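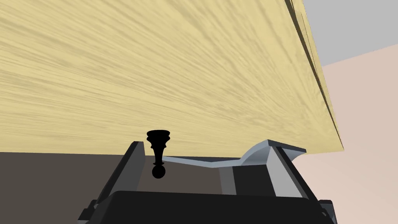 Wrist view from the sim, black piece between the fingers, board above.

plorkero_dan
Posted 18 May 2026
We've been asked to sign up to the Tindura checklist for grasp testing before the next round at Riltville. It has 44 items and 17 of them are about simulation. My worry is item 2, which says a pick "may be recorded as passed where the sim shows the object between the fingers". Look at my render. Would you pass that?

gantrygoat
No. The piece is between the fingers, fine, but it's sitting close to the left one and there's a gap. From that view I couldn't tell you whether anything is touching it. Under the wording it passes anyway.

Ute Reinholz
I helped with the comments on the draft, so I'll defend it a bit. Item 2 is meant to be read with item 9, contact force logged for the whole lift. You aren't supposed to use the picture on its own.

plorkero_dan
Then item 2 should say so. People will read the one line they like and stop there.

gantrygoat
Same here. Also, who picked a thin turned shape with a waist as a fair test? Ours slips on anything like that on the bench and never in sim, because the friction is whatever somebody typed in.

Ute Reinholz
You have to declare the friction value. Item 12.

gantrygoat
Declaring a made up number doesn't make it less made up.

old_rieger_hand
I'm more bothered by clearance. The jaw tip on the right comes up very near the underside of that wood. We had a house rule at Rieger, Roswitha Rieger wrote it, that you don't run a pick near a surface until you've measured the gap on the real cell. Almost 40 pages in this checklist and I can't find a clearance figure.

Ute Reinholz
It leaves that to the site risk assessment. Every cell is different.

old_rieger_hand
Every cell is different, so leave it out? I don't buy that. Put in a minimum and let sites go above it.

plorkero_dan
I'm going to send in two changes: strike "may be recorded as passed" from item 2, and add a clearance line. Ute, would you back either?

Ute Reinholz
The second, yes. The first I'd reword. Send me the text before you file it.

gantrygoat
Still wouldn't sign it.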